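Search this notebook Search Clear
Bench notebook, Kilby - bottle loading cell
2022-07-26
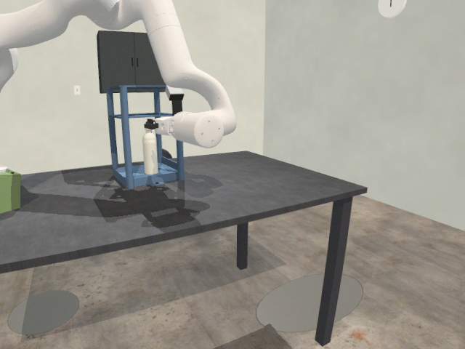 Second full day on the loading task with the changed approach height. Same job as before: take a bottle, stand it in the rack, let go, back off without touching the posts. Lorenz ran the set overnight and I went through the results with Tiziana this morning.

233 failures out of 1000 runs. In May we were worse than that but I can't compare properly, the May set used the old starting positions and Lorenz thinks two of the batches were run with the wrong gripper width. Leave May out of the report.

Most of the failures are on the way out. The bottle is down, the fingers open, and the wrist clips a post or rail as it retreats. A few are on the way in, when the arm comes over the top rail too low. Slowing the approach made no difference to either. Raising the retreat point by 5 cm before moving sideways looks better on the short test, will put it in tonight's set.

Lighting: we have left the shadows in. Sandro asked if we should take them out to make the detection easier. I'd keep them, the real bay at Lo Presti has one window and it is bad after lunch.

Call with Lo Presti, 11.00. Ornella Serra (day shift lead) and Elisa Cirillo from their planning office. Notes as I took them:

- Loading is now done by 2 people per shift. Both also do the label checks, which isn't in the job sheet we were given. If the arm takes the loading, the checks still need somebody standing there. Elisa had costed it as if both posts went. She is redoing it.
- Ornella says the crew pick out bad caps by feel while they load. They don't write it down, they just put the bottle to one side. Our cell has no step for this at all. The arm will load a bottle with a badly seated cap and carry on.
- Night shift would have one person looking after the cell and the Skestell wrapper together. Ornella doesn't like it. If both stop, one has to wait, and that person can't leave for a break without calling somebody over from packing.
- The people on loading have been told "some changes in the autumn" and that's all. They asked her whether to apply for the packing vacancies. She couldn't tell them. I said that was for Elisa to answer and Elisa said she would have something in writing by the end of the month.
- Wrists and shoulders: two of the longer serving loaders would be glad to be off it. Others like it better than packing because you can talk.

Ornella wants whoever ends up running the cell to be able to clear a jam and restart it without ringing us. I agree. At the moment the restart is four screens in Tamby and a password only Sandro and I have. Sandro to cut this to one screen and a proper operator login. He says a week, I have put down two.

Cap check: talked it over with Lorenz after. Could be a camera before the pick, could be a torque reading if we twist slightly in the grip. He prefers the camera. Either way it isn't in the quote. Before spending time on it I want to watch the loaders do it for a full shift and see how many they pull, and what they are feeling for. Tiziana will come along, she worked a line for years before she came here and will see things I won't.

Also asked for the crew to be on the next call, or two of them at least. Elisa will check cover.

To do
- new retreat height, overnight set (Lorenz)
- list of failed runs sorted by which post was hit (me)
- operator login and restart screen (Sandro)
- visit date, full shift, me and Tiziana
- correct the job sheet, add label checks and cap sorting

Later: short test on the new retreat finished, no post hits, one dropped bottle. Grip closed too early on that one. Not looked at it yet.

2 comments 0 shares

Recent entries
Gripper width, again
Tamby restart sequence, screen by screen
Skestell wrapper signals - what we get and what we don't
Notes from first visit to Lo Presti
Rack dimensions, corrected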